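# The woman who sorts the last two percent

I'd been promised coffee and a chair, and I got the coffee. The back workroom at Doma is short on chairs because everything that could hold a chair is holding a crate instead, and the woman who runs the sorting there likes it that way. "If people can sit down they start reading the old manuals," she told me. "I've lost whole afternoons to a toaster booklet."

Doma takes in the odds and ends from house clearances – the stuff at the bottom of the drawer after the furniture people have gone. Last December they logged 892 items in one month, and she remembers a surprising number of them. I asked what turns up most.

"Screwdrivers. Always the little ones. And clocks, oh my gosh, the clocks. People can't throw out a clock."

She's firm about trays. Every small tool gets one before it goes anywhere near a shelf, and she likes yellow because she can find it from the door.

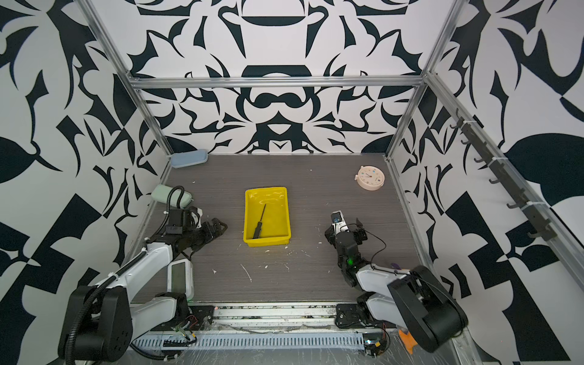

"A dark tabletop and a black handle, good luck," she said. "Put it in something bright and you've stopped looking for it. I learned that at Ahuja, where we had 200 bins and every single one was gray."

Sponges are her other thing (she has opinions!). She wants one within reach wherever anybody is sorting, and she'd rather have 2, so that one can go off and be rinsed. Crumbs don't bother her much. "You wipe at the end. If you wipe every time something sheds, you'll never get to the clocks."

And does she keep any of them? She laughed and went to top up my cup. There's a shelf at home, apparently, over on the Prastodgate side of town, with a few alarm clocks on it, all set to different times. Her favorite is a pink one.

"It doesn't ring," she said. "I've never tried very hard to fix it."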